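3/17/25, Baston. Notes typed on the bus back, will clean up later (probably not).

Went to the open day at the foreign ministry's new talks building. They've been telling everybody it's where the next round between Fulalon and Wako will be held, the border water talks, and today was the one chance for press and public to walk through before it closes up for delegations. Registration said nine sharp. Doors opened at 9:40. Line down the steps, drizzle, one umbrella stand for the whole crowd.

Security: slow but polite. Belt off, laptop out, phone in a tray. They took my pen apart and gave it back in two pieces.

First stop, the plenary room. Smaller than it looks on the ministry's site. The table is a long oval, 18 seats on one side, 19 on the other, and yes, I asked. The extra chair is for whichever side is chairing that day. It moves. Apparently the seating alone took two months of letters back and forth, with Wako wanting its flag nearest the door and Fulalon wanting exactly the same thing. Settlement: two doors. They cut a second one in the wall last fall. You can still smell the paint.

Interpreters' booths upstairs, four of them. Got to sit in one for a minute. Very hot, no window that opens. The guide said interpreters swap every half hour, which sounds long to me given the air in there. Headset worked in one ear.

Then the corridor with the treaty copies behind glass. Mostly facsimilies. The original of the old river agreement is out for repair, so there's a card in its place. Would have liked to see that one, it's what everyone is fighting over. Article 6, the bit about "fair use in dry years," is two lines long, and each capital reads it its own way. Fulalon says fair means by population. Wako says fair means by length of bank. Neither one has moved on that in public.

Briefing at eleven. A ministry official, not to be named under the rules of the day, twenty minutes plus questions. What I got down:

- Both sides have confirmed they're coming in May. Level not confirmed. Could be foreign ministers, could be deputies.
- Baston isn't mediating. It's "hosting." Official used the word maybe ten times.
- Talks cover water only. Fishing rights and the closed rail crossing are off the agenda, though Wako's embassy keeps bringing up the crossing.
- Some 486 people will be accredited, delegations and press together. Press cap is 100. That got a groan.
- No joint statement is planned for day one. Last time they promised one and it came out at 3 a.m. with a paragraph missing.

Somebody from Tretetti (the news agency, they had the whole front row) asked if the hotline between the two capitals was working again after the winter. Official said it had "never formally stopped." Laughter. Follow-up on whether anyone picks up. Next question please.

I asked about the gauges. There are river gauges on both banks and each government publishes its own numbers, and they don't match, so every round starts with a day lost to arguing over how much water there even is. Answer was that a shared set of readings is "under discussion at the technical level." Wrote that down, then realised it was word for word what they told us last year.

Lunch break, short. Didn't eat. Spent it in the side hall trying to get a signal and talking to two students who'd come from the Wako side, five hours by road because of the rail closure. They were more hopeful than anybody in the briefing. They think the dry spring forces a deal. Maybe.

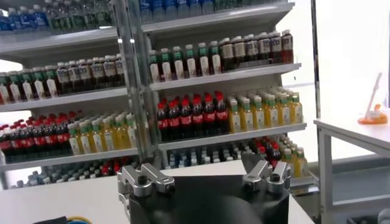 Can reporters who missed today still apply for the May round?

Applications stay open until the end of the month through the ministry's press desk, but a place isn't guaranteed with the cap where it is.

Afternoon was the press center, which is one floor down and not finished. Desks in, power in, no network yet. Livestream wall has screens up but nothing on them. They say it'll be ready. The room for small side meetings was locked, both delegations having asked that it not be shown. Fair enough, though it's teh room where anything real gets settled.

Out by 3:15. Bus stop is a ten minute walk uphill, and the last direct one to the center goes at 6:20, which will be a problem if the evening sessions run late. Have to ask about a shuttle. Also send in my form tonight, and find the Article 6 text in both languages before May.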